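Moving a License from One Computer to Another

25th June

Readers of this blog have written on several occasions to ask what becomes of a software license when the computer on which it was activated is retired, sold or repaired. The vendors' own help pages address the matter briefly, and in my experience they address it only for the simplest case. I have recently completed a transfer of two paid programs between machines, and the present post sets out the procedure, together with the points at which it departed from the published instructions.

The two programs are Ganura, which I use for page layout, and Senano, a catalog and label printing tool. Both are sold as single-seat licenses. A single-seat license permits the program to be active on one computer at a time. It does not limit the number of computers on which the installer may be run, and much confusion arises from treating these as the same thing. Installation places the files on the disk. Activation records the computer with the vendor. Only the second is counted.

Deactivating the old computer

In Ganura the command is found under Help, then License, then Release This Seat. The program must be connected to the internet at the time. When the release is accepted, the license window shows the word Available and the program returns to trial mode. I recommend that the window be left open until the word appears. On my first attempt I closed it too soon, and the seat remained assigned to the old computer for the rest of the afternoon.

Senano has no such command. Release is carried out from the customer account page, where each active computer is listed by its network name. Owners who have never changed the name given by the manufacturer will find a string of letters and digits there, and should check it against the system settings of the computer before pressing Remove. The page does not ask for confirmation.

It is advisable to export the following before either program is released:

The license certificate, which both vendors supply as a text file
Custom templates and paper sizes
Any fonts installed through the program itself
The printer profiles, if these have been adjusted

My templates folder in Senano held 276 files, and the export took several minutes with no progress bar. The program had not stopped responding, although it gave every appearance of having done so.

Activating the new computer

The installer should be downloaded again from the vendor's site. An old installer will often work, but the activation service used by Ganura changed its address between versions, and the earlier installer reports an invalid key when the key is perfectly sound. I lost the better part of an evening to this message. The correct build for my license was 3780, and the number is displayed in small type at the foot of the download page.

The key is then entered exactly as it appears on the certificate. Pasting is permitted, but a trailing space copied from the text file will cause the key to be refused. Once the key is accepted, the program downloads the registered components and asks to be restarted. Templates may be imported after the restart. Those imported earlier, while the program is still in trial mode, are opened as read-only copies and must be brought in a second time.

Senano requires a further step. The account page issues a short code, valid for 35 minutes, which is typed into the program on the new computer. Where the code expires, another may be requested at no cost - the first is simply discarded.

When the old computer no longer starts

A computer that has failed cannot release its own seat. Senano's account page handles this case without difficulty, as the removal is made on the vendor's side. Ganura requires a written request, which must give the order number and the email address used at purchase. The request form limits the explanation to 4000 characters. A few lines are sufficient. I submitted such a request last year for a laptop with a failed disk, and the seat was made available on the following working day.

Purchasers who bought through a reseller should write to the reseller first. My copy of Ganura came from Sakamoto, a small shop in Hilelbridge that has sold me software and printer supplies for many years. Ganura's support desk returned my request with a note that orders placed through a shop are held under the shop's own reference. Sakamoto supplied that reference by email, and the request was then accepted.

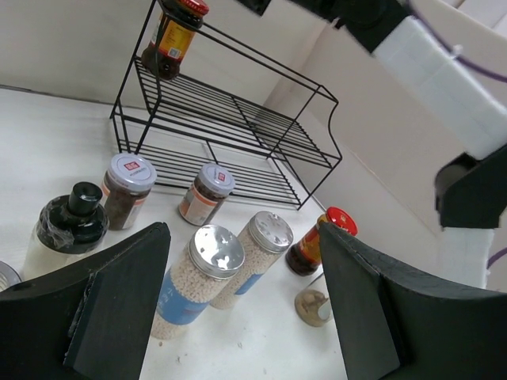

A reader signing as Labelmaker wrote in after my earlier note on activation keys to say that the Senano account page had shown the old computer as active for two days after removal, and that the new one could not be activated until the entry had gone. The support desk had advised signing out of the account on every device and signing in again, and the entry disappeared at once.

I have not met with this delay myself, but the advice costs nothing and I have added it to my own checklist. I would also suggest that the account page be printed or saved before and after the change, so that there is a record of both states should the vendor ask for one.

One question remains open. Ganura's terms state that a seat may be released "a reasonable number of times" within a year, and no figure is given. I have asked the support desk for one and have so far received only an acknowledgment. The reply, when it arrives, will be added at the foot of this post.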